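5.3 Running the Lokard shelf-approach test in simulation

Applies to Leltemus scene package, Vi planner build 257 and later
Section last revised 07/04/2021

This section covers the simulated part of the shelf-approach test. The test measures how well a humanoid walks from one room into another, goes around furniture, and stops in front of a shelf it has been told to reach. Grasping is tested separately and is covered in Section 6. Finish the installation in Section 4 before you start.

The method compares two ways of planning the walk. The baseline plans the full route once, from the start pose, and then follows it. The Lokard method plans a short piece of the route, walks it, and plans again from wherever the robot's feet have ended up. Both use the same balance controller, so any difference in the results should come from the planning.

Before you start

Check that the Stunness physics server is running and that no other job is using it. Two jobs on one server will both finish, but the contact timing will be wrong and the runs can't be used.

Check that the results folder has room for the full set. A full set is 300 runs per method. With joint logging turned on, the logs grow quickly.

Note: Joint logging is on by default. Leave it on for the first full set.

Loading the scene

1. Start the Leltemus scene loader and choose Living Area from the list.

2. Set the random seed to 477. All the reference results in Section 5.6 were made with this seed.

3. Set Target Object to the shelving unit. The target is drawn in purple so that it is easy to find in the viewer. The color has no effect on the robot's sensing, which uses depth only.

4. Leave Shelf Load at Empty. Loaded shelves are used in Section 6.

5. Set the robot's start area to Doorway.

6. Press Reset. Wait until the status line says Settled before you go on. The furniture is dropped a very small distance onto the floor at load, and the contact solver needs time to come to rest.

Caution: Do not press Run while the status line says Settling. The run will be recorded as valid even though the start state is not.

Checking the start state

7. Turn on the viewer and compare it with the view given in this section. The shelving unit should be in front of the two-seat sofa, with the doorway and the staircase room behind. The robot should be standing on the floor just inside the doorway with its knees bent.

8. Check the feet. In the standard start pose the left foot is forward and the right foot is back, with the stance wide. If the feet are side by side, the pose file from an older package has been loaded. Delete it and press Reset again.

9. Check that the large armchair in the right foreground is present. It limits the walking space on that side, and leaving it out makes the task a good deal easier for the baseline.

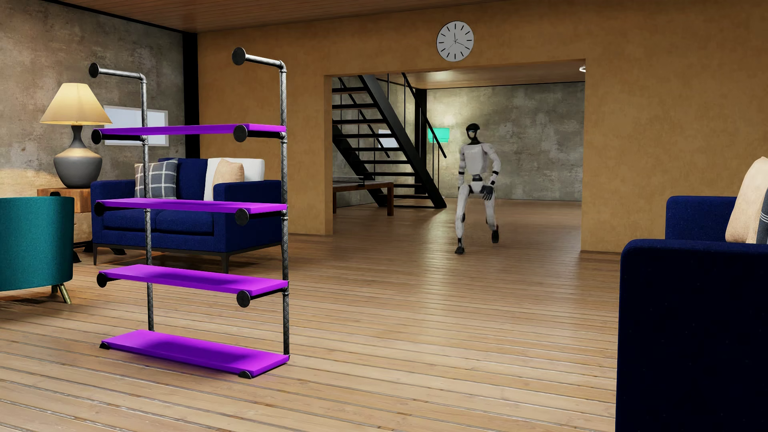

We ran the baseline with the armchair removed by mistake and the two methods came out nearly the same, so I would move step 9 up and print it in bold, writes Stunness. The reply from the Lokard side was that the order should stay as it is, since the loader doesn't place the armchair until the scene has settled. A warning in the loader itself is planned for the November package.

Running a set

10. Choose the method: Single Plan for the baseline, Replan for the Lokard method. Run the baseline first.

11. Set Replan Interval to 2 steps. The setting is ignored when Single Plan is chosen, but it is written to the log header either way.

12. Turn the viewer off. It slows the server and is not needed once the start state has been checked.

13. Press Run Set. The counter shows finished runs. Failed runs are counted too, and the set goes on after a fall without any input from you.

14. When the set ends, save it, press Reset, and repeat steps 10 to 13 with the other method. Do not change the seed.

Note: The start pose is shifted a little for each run. The shifts come from the seed, so run 12 of the baseline and run 12 of Replan start from the same pose. Compare them in pairs. Averages over the whole set hide most of what is interesting.

What counts as a success

A run is a success if the robot stops inside the target zone in front of the shelving unit, facing it, with both feet on the floor and no part of the body touching the furniture. A brush against the sofa or a shelf is scored as Contact. A fall is scored as Fall, even if the robot was already inside the zone.

Runs that pass the time limit are scored as Timeout. Most of these are Replan runs in which the planner keeps changing its mind about which side of the shelving unit to approach. This is a known weakness of the method. A longer interval reduces it but brings back some of the drift seen in the baseline, and we have not found a setting that removes both.

If a set stops early

Look at the last line of the server log.

Solver did not converge: usually a hand or foot pushed into one of the thin pipe supports. Restart from the run that failed. The earlier runs are kept.

Lost planner: the Vi process has closed. Start it again and choose Resume.

Seed mismatch: the seed was changed after Reset. The set can't be resumed and must be run again from the beginning.

Go to Section 5.4 to export the paired results.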